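Domum Shared Workshop

Home About Projects Workshops Members Take Part Contact

Call for Participants: Domum Home Gripper Build, Second Round

Published 9 Dec 2018

Domum invites applications from members of the public who wish to take part in the second round of its home gripper build. Participants will assemble a pair of hand-held grippers at the shared workshop in Hartono Yard, take them home, and use them for ordinary household handling. Bedding and clothing are the main subject of this round.
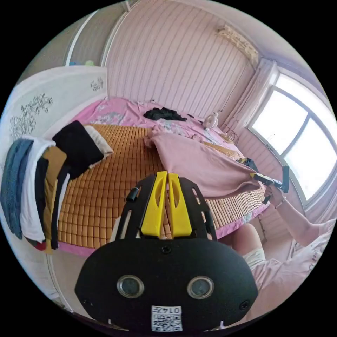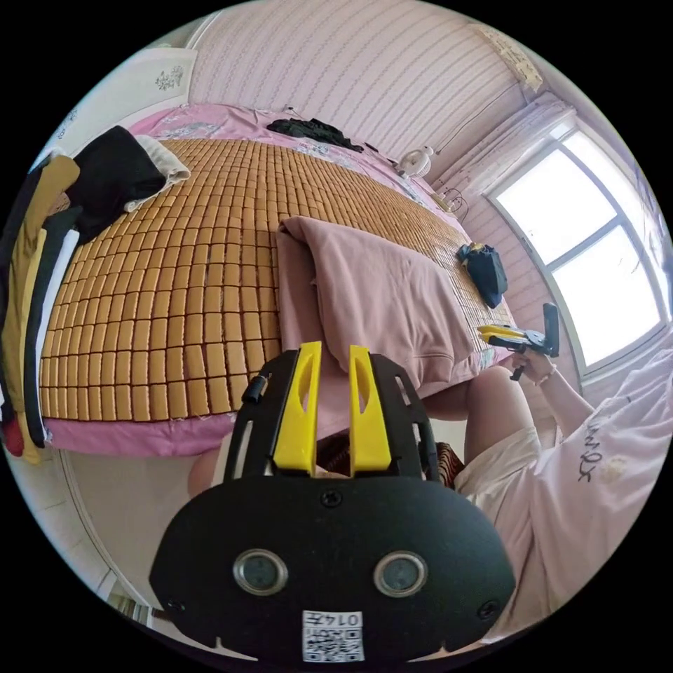
The first round was limited to kitchen items and closed in July. Applicants who took part in it may apply again, but places will be offered first to those who have not.

What the work involves

Each participant will attend two assembly sessions at the workshop. Printed parts, fingers, fixings and camera units are supplied by Domum. No soldering is required. Participants will fit the fingers, check that they close evenly, and attach the label carrying the unit number. A member of the Clisus bench team will inspect every unit before it leaves the building.

The home period lasts 12 weeks. During this time participants are asked to complete 60 short handling sessions of their own choosing from the task list. The list for this round includes:

- spreading and folding a blanket
- laying out and folding a long-sleeved top
- moving a towel from a rail to a flat surface
- gathering small soft items into one place
- straightening a sheet at the corners

Sessions should be carried out in a room that is in normal use. Furniture need not be moved and rooms need not be tidied beforehand. Daylight is preferred. Other members of the household must give their written agreement before any session in which they may be recorded.

Who may apply

Applications are open to adults aged 18 or over living within reach of the workshop by public transport. Previous experience of electronics or programming is not needed. Applicants should be able to hold a tool weighing slightly more than a bag of sugar in each hand for several minutes at a time. Those with a wrist or shoulder condition are asked to mention it on the form so that a lighter handle may be offered.

There are 13 places. Two of these are reserved for households in rented single rooms, which were poorly represented in the first round.

Payment and equipment

Participants will receive a fixed payment on return of the equipment and a smaller payment at the midpoint of the home period. Travel to the assembly sessions will be refunded on production of tickets. Grippers remain the property of Domum. Accidental damage will not be charged, but loss must be reported to the workshop desk within two working days.

Recordings are stored under the Cleline archive rules, a printed copy of which is supplied with the consent form. Participants may withdraw any recording, or withdraw from the project altogether, until the end of the home period.

How to apply

Please collect an application form from the workshop desk or request one by post, quoting reference 1006. The form asks for a short account of the room in which sessions would take place and the hours at which it is usually free. Applicants who are offered a place will be invited to visit the workshop and try an assembled unit before signing the consent form. Unsuccessful applicants will be placed on the reserve list unless they ask otherwise.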